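Pedal bin

A pedal bin is a household waste container with a hinged lid opened by a foot lever at the base. It is used mainly in kitchens, bathrooms and clinics, where the lid must be raised without touching it.

Construction

Pressing the pedal pushes up a rod at the rear of the body, which lifts the lid on its hinge. The lid falls back under its own weight when the pedal is released, unless a damper or a hold-open catch is fitted. Bathroom models start at 2 liters; kitchen models hold up to 27.

Liners

Most pedal bins take a plastic bag, placed directly in the body or in a removable inner bucket. The open end is folded outward over the rim, and the surplus hangs down the outside. A bag much larger than the body leaves a loose skirt, which can bunch low on the bin and catch on the pedal. Some designs have a separate rim ring that clamps the fold and hides it.

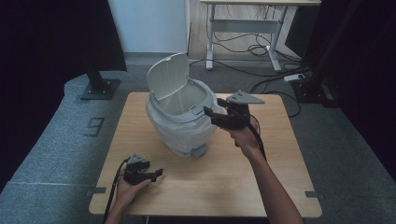 Liner sizes are not uniform between makers. The Brimik and Kirnell ranges use letter codes, while Flatach prints the volume on the roll. Trinh Châu's survey of household bins lists 734 models and groups them into 7 liner classes by rim circumference.

See also: Bin bag, Swing-top bin, Waste sorting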